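Good Manners for Robot Arms

2019-02-21
By a staff writer

Anyone who has ever wound up a garden hose in a hurry knows how much trouble a long, bendy thing can make, and wire is worse. So it pleased me to learn that the good people at Nominix, who spend their days teaching robot arms to handle the stuff, have written themselves a house rulebook. It runs to 43 pages (I read every one, with a pot of coffee!) and most of it is plain common sense that somebody finally took the trouble to type up.

The first chapter is all about the table. Before an arm moves in simulation, the spool goes on its marked spot, and whatever else is lying around gets written down, right to the last scrap of cloth.
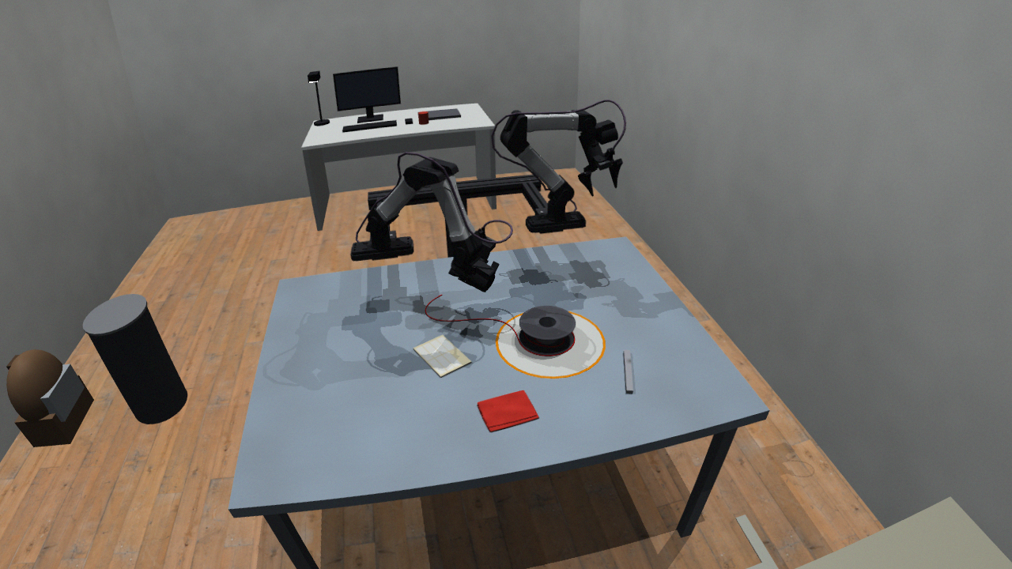 A spool on its white circle, with the wire's free end out on the tabletop.

Then come the rules for the wire itself, which I found oddly soothing. Every trial starts with a free end that a gripper can reach, and a trial that begins in a tangle is logged as a tangle and kept, however embarrassing. The team at Tessier, over in Tisanthorpe, used to throw those out, and they'll tell you cheerfully that their scores looked wonderful until they stopped.
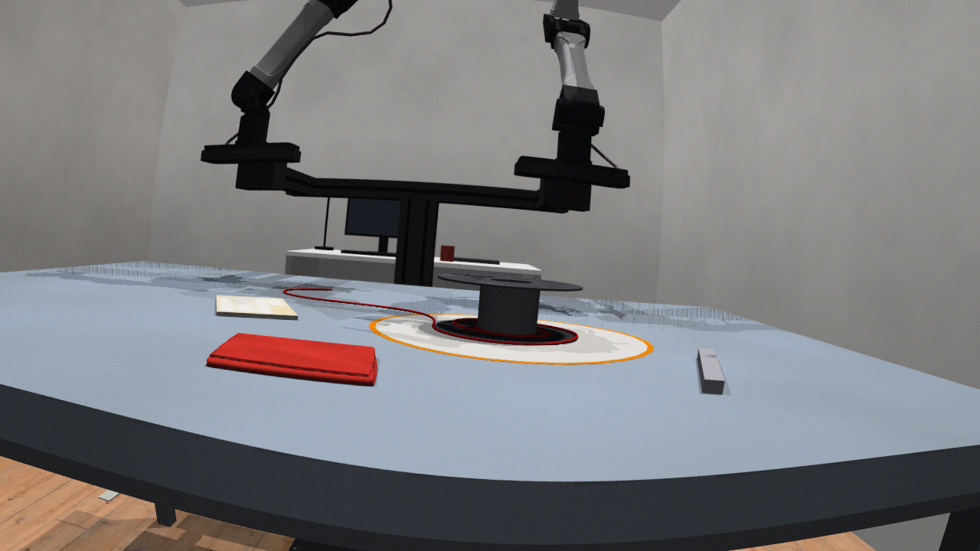
Viewpoint gets a chapter of its own, too. Each layout has to be checked from 2 angles before anyone signs off on it, and a result only counts after 3 clean runs in a row. Uvau, which makes winding software, plans to adopt the same wording in April, with a few changes to the section on naming files.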